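The Clondale Trial

Section One: Purpose

The Office of Comparative Handling was established to settle a single matter, namely which of two grippers should be bought for the sorting halls at Clondale. The first was the Punatix. The second was the Finau. Each had its supporters, and the supporters no longer took lunch together.

Rutilio Quezada was appointed Assessor in August. His letter of appointment ran to two pages and instructed him to express no preference until the final report, and to discourage preference in others. He read it on the train and again at his desk, where he found a book of printed forms, numbered from 1 to 493, and a pencil on a string.

The procedure was plain. An item would be taken from the table and released over a bin. The Assessor would enter the item, the grip, and the outcome. Under the heading "Remarks" he was permitted nine words.

Section Two: Conduct of the Trial

For the first week the Assessor kept to his nine words. "Can, red. Lifted cleanly. Released over correct bin." "Bottle, clear. Slipped at ribs. Recovered by the operator." He was commended for his brevity in a memorandum from Rugemalira, the firm which had paid for the trial and which received a copy of every form by the evening post.

Difficulties began with the brown glass. The Punatix closed upon a bottle as though it had been told to expect one. The Finau closed more slowly, and at form 129 it paused before the pads met the glass. The Assessor recorded a delay. At form 130 it paused again. He asked the operator whether a delay had been programmed, and the operator replied in writing that it had not.

It was then agreed that a member of staff should place a hand upon the bottle during the grip, in order to judge by touch how firmly it was held. The instruction was entered in the book as Amendment A. 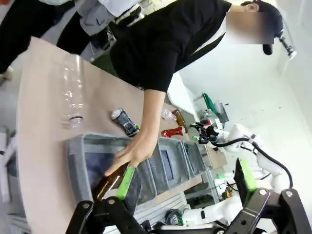

Section Three: Findings under Amendment A

The member of staff was asked to describe the hold of each gripper in ordinary language. Of the Punatix she said that it was firm, even, and what one would want. She was then asked about the Finau. She took longer over this, and the Assessor waited with his pencil.

"It holds the bottle as if someone might need it back," she said.

The Assessor observed that this exceeded nine words. She offered to shorten it. He tried several versions himself that evening, after the halls had closed, and found that each one left out the part he wished to keep. In the end he wrote the sentence in full, continuing up the margin of the form, and initialled it.

Rugemalira replied on the Tuesday. The firm noted the irregular entry and asked whether the remark referred to pressure, to speed, or to the angle of approach. It enclosed a fresh form. The Assessor repeated the trial with the same bottle, measured the pressure, the speed and the angle, and found that all of them stood within the limits laid down for both grippers. He sent these figures by return. He did not withdraw the remark.

Section Four: Recommendation

The final report was due when the book of forms was full. The Assessor prepared the comparison in the approved manner, with the Punatix in the left column and the Finau in the right. The Punatix was the quicker. It dropped fewer cans. It was the cheaper to repair, and its manual had an index. He recommended that it be purchased for the sorting halls at Clondale, and the recommendation was accepted by all parties.

One form remained, number 493, which had been kept back in case of error. The Assessor took it to the hall at ten minutes to six, when the operator was putting on her coat, and asked whether the Finau might be run once more. She asked what item he had in mind.

He had brought his own cup from the office. It was white, with a chip at the rim, and it appeared on no schedule. He set it on the table and stepped back to the line.

The gripper came down, paused, and closed. The Assessor put out his hand, as Amendment A allowed, and rested two fingers on the handle. Under "Item" he wrote "Cup". Under "Outcome" he wrote "Held". He looked for some time at the space for remarks, and the operator, who had a bus to catch, took off her coat again and sat down.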